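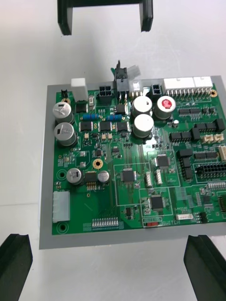 4. Why households keep broken appliances

4.1 The stage between use and disposal

In most studies on electronic waste the life of an appliance has a clear end. The owner stops to use it, and then it is repaired, sold, given away or thrown out. Our interviews in Prelivby and in the district of Trindade do not fit well with this order. Between the last day of use and the day of disposal there was very often a long period in which the appliance stayed in the home, in a cupboard, under a bed or on a balcony, and during this time the household did not regard it as waste. Several respondents corrected the interviewer when she used this word. One woman in Trindade, whose coffee machine had stood in the hallway since August, said that it was "only resting".

We call this stage "holding". The term is used by us without any judgement. Earlier authors have spoken of hibernation or of dead storage, but both words suggest that nothing is going on, and this was not our impression. A held appliance is talked about. It is moved from one place to another when guests come, it is offered to relatives, its cable is borrowed for another machine, and from time to time somebody plugs it in to see if it will work after all.

Of the 800 questionnaires that we sent out through the Stustent platform, the answers allow only a coarse view of holding, as the form asked for the present state of the appliance and did not ask for its history. For this reason the present section relies mainly on the 98 home interviews, which were carried out by the second author and by Mirela Rangel, usually in the evening, after the respondents had returned from work. The wording of the questions can be found in Appendix B. The questionnaire results are used again in Section 5, where we treat the price of repair.

4.2 The fault that cannot be seen

The respondents made a strong difference between faults which they could see and faults which they could not. A broken handle, a torn seal or a cracked lid was described in detail and often with some affection. Such faults were also repaired more often at home, with glue, tape or a part taken from another appliance. When the fault was inside, the language changed. People said "the electronics", or "the card", or only "it", and many of them made a gesture with the hand as if to close the subject.

Part of the reason lies in what the owner meets when the cover is removed. A circuit board dense with components (Figure 1) gives to the untrained eye few places to begin. Where connectors stand in a row along the edge, they are the parts which respondents could most easily name, because they resemble things known from outside the appliance. Those who had opened a machine told us almost always about the plugs. They had pulled them out and pushed them in again, and then they had closed the cover. One retired bus driver called this "to let it breathe". He had done the same with the radio of his father, and he did not expect very much from it, but he considered that it would be wrong to give up without having done it.

We do not want to present such attempts as naive. Higinio Arriaga, who has kept a repair shop in Trindade for many years and who kindly read an earlier version of this section, remarked that a badly seated plug is a quite common fault, and that he also starts there. What separates him from his customers, in his opinion, is the next step. He has a meter, a drawer of spare parts and the habit of going on. The customer at this point has a doubt, and the doubt leads to the cupboard.

It should be added that the visible fault is not always the cheaper one to repair. Two respondents had paid more for a new door than a new board would have cost. Neither of them was unhappy with the decision. The door could be understood, and the bill for the door could be understood as well. 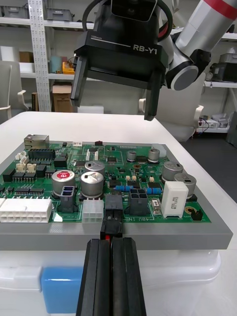 4.3 The role of the offered service

During the period of our study the municipality supported a collection and repair service with the name Vereo. An appliance could be left at a counter in the library of Prelivby, and the owner received a message with an estimate. The service was well known, and nearly all interviewed persons spoke of it in a friendly manner. Still, many of them had held appliances at home which they could have brought there.

When we asked about this, the first answers were practical. The counter closed too early, the appliance was heavy, the lift was out of order. In the later part of the interview other answers followed. The estimate was felt as a kind of verdict. As long as the mixer was in the cupboard it could perhaps be repaired, and after the message from Vereo this was no longer open. A young father said that he would take the old game console there "when I am ready to hear it". Such statements were more frequent for appliances received as a gift or inherited, and they were rare for kettles and irons, which were held for a short time only and mostly by forgetfulness.

There was also a matter of politeness towards the repairer. Some older respondents found it embarrassing to bring a cheap machine to a trained person. They cleaned it before, or they planned to clean it, and the cleaning was then one more thing that had to be done first. We had not foreseen this in the design of the interview guide, and the question was included only from the second round on. The material on this point is therefore thin.

4.4 How holding comes to an end

Holding ended seldom by a decision about the appliance itself. It ended with a move, a death in the family, a new kitchen or a visit from a brother with a car. In such moments things were taken out of the home together, and the single appliance was not discussed any more. Some respondents could not say with certainty where a certain machine had gone, although they had spoken of it with warmth a few minutes before.

For collection services this has a consequence which we think is not sufficiently considered. Campaigns address the owner as a person who must decide between repair and disposal. In our material the owner is most of the time in neither position, and a leaflet on the subject of repair reaches him when the appliance has already been quiet for many months. A better moment may be the first days after the fault, when the kitchen still misses the machine and the memory of the fault is exact. Arriaga made the same observation from the side of the workshop: customers who come late cannot tell him any more what noise they have heard, or whether there was a smell.

The interviews in Trindade contained more cases of this late kind than those in Prelivby. We come back to this difference in Section 5, together with the distance to the counter and the size of the dwelling.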